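How to Keep a Season Scorebook for Your Soccer Club

Our little club, Rostdale, has a league table going back years and almost nothing to go with it. Who scored? Who came on? What was the crowd like when Trendolwood came over and it rained sideways? I started writing it all down two seasons ago and I love it so much that I now want every small club to have one!

What you need

A hardback notebook with lined pages, a pencil, a pen, and a seat near the halfway line. Apps are fine too, but phones die in September drizzle and notebooks mostly don't. Give each match two facing pages.

Before kickoff

Get to the ground early and copy both team sheets onto the left page, shirt numbers first. Write surnames in full. I once put down "G.N." for our right back Gijs Nijs, and a month later I had myself convinced it was the goalkeeper. Leave a blank line under every starter so a substitute can go right beneath the player who came off.

Add the referee, the kickoff time (the real one, if it's late) and which end each side is attacking.

During the match

Use pencil. Draw a line down the right page with the home team on one side and the visitors on the other, then write the minute and a short code for each event:

G - goal
A - assist
Y - yellow card
R - red card
S - substitution
P - penalty, with a circle around it if it was missed

Keep the codes short and your eyes on the field. If you miss something, put a question mark by the minute and ask someone at halftime. Goalmouth scrambles are the worst for this (and the most fun to argue over).

Our 4-2 win against Nunincombe filled the whole page, arrows and all, and I can still follow every goal from it.

After the whistle

Go over the pencil in ink that same evening, while it's fresh. Then write two or three sentences on how the match felt. Mine for that Nunincombe game reads: "Dekker everywhere. Wind awful. Second half the best I've seen us play." Fenna Dekker asked for a copy of that one!

Write the attendance at the bottom if your club announces it. Our record is 1260, for the cup tie with Bellini, and I underlined it twice.

Season totals

Save the last ten pages for running totals: appearances, goals, cards. Update them after every match, because catching up in spring is miserable - I've done it. Check your goals against the league's results page every month or so and fix any differences right away.

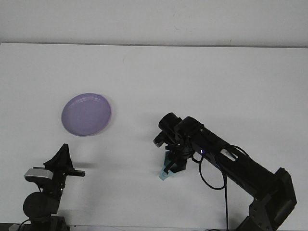 How do I record an own goal?

Write OG and the minute on the side of the team that gets the goal, then put the unlucky defender's name in parentheses. Leave it out of the player's goal total, but do count it in the team's.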